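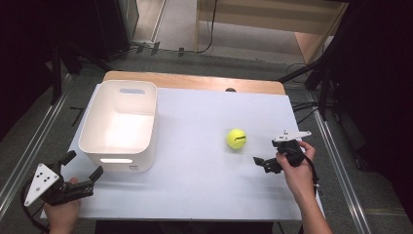 White storage bin and tennis ball on a table.

Trastmont Community Help
Buildings and Furniture > Floors
Posted May 24, 2020

Tennis balls on chair legs in a shared reading room

Beca Powell
I am writing on behalf of the Greltberg Reading Room. The room has a sealed hardwood floor and is furnished with metal-legged stacking chairs. The original rubber tips have worn through on many of the chairs, and the floor now shows scratches along the two main aisles. The noise of chairs being moved has also been raised by readers in writing.

It has been proposed that we fit used tennis balls to the legs. A local club has offered us 400 of them at no charge. Before we accept, I would be grateful for advice on the following points: whether used balls are suitable for a finished wood floor, how they should be cut so that they stay on, and how often they must be replaced. We would also like to know whether the chairs can still be stacked. Replacement tips from the Petridis catalog remain an option, although our budget for the year was set in April and did not provide for them.

Eldana Birhane
Used tennis balls are suitable for your purpose, subject to certain conditions.

The main concern with a finished floor is grit. Felt holds sand and small stones, and a ball that has been used on a clay or hard court may carry enough of both to scratch the finish you are trying to protect. All balls should be brushed, machine washed in a mesh bag on a warm setting, and allowed to dry fully before fitting. Any ball with bare patches in the felt should be set aside.

For cutting, mark a cross on the ball and open it with a sharp utility knife while the ball is held in a vise or clamp. It should not be held in the hand. Begin with a short cut and lengthen it a little at a time until the leg can be pushed through. A cut that is too long cannot be corrected, and the ball will come off whenever the chair is lifted. The end of the leg should sit squarely against the inside of the ball.

If the worn rubber tip is loose, remove it first. If the metal end is sharp, fit an inexpensive cap beneath the ball or the leg will in time cut through it.

Please note also that latex may be present in the rubber. Where children or members of staff have a known latex allergy, tennis balls should not be used, and felt or plastic glides should be purchased instead. 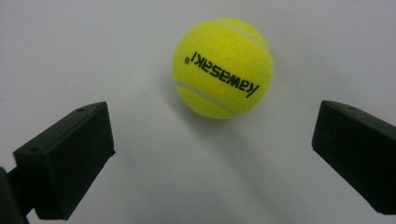

How often should the balls be replaced?
Inspect them at the end of each month and replace any ball when the felt has worn thin or the leg has begun to show through.

As regards stacking, the chairs will generally stack with the balls in place, but the stack will be wider at the base and less steady. We limit ours to four high.

Stelios Katsaros
We did this and they fell off. Would not recommend for folding chairs.

Vasiliki Vrettos
I agree with most of the guidance given by Eldana Birhane and would add the following from our own building, where 605 chairs are in service.

Balls should be fitted to all four legs of a chair at the same time. A chair with two new balls and two worn ones will rock, and readers will report it as broken. We keep a reserve of 10 washed and cut balls at the front desk so that a lost one can be replaced the same day.

The felt will collect dust and hair. Our cleaning schedule provides for the legs to be gone over with a vacuum brush every second week. Floor polish should not be applied until the chairs have been moved out, as the felt absorbs it and leaves a dull ring where the chair stands.

The existing scratches will not be improved by any of these measures and should be assessed separately by a flooring contractor.

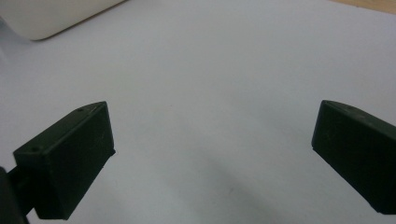 At the same table.

Beca Powell
Thank you. We will accept the offer and begin with the chairs along the aisles. The latex point will be referred to our staff office before any balls are fitted.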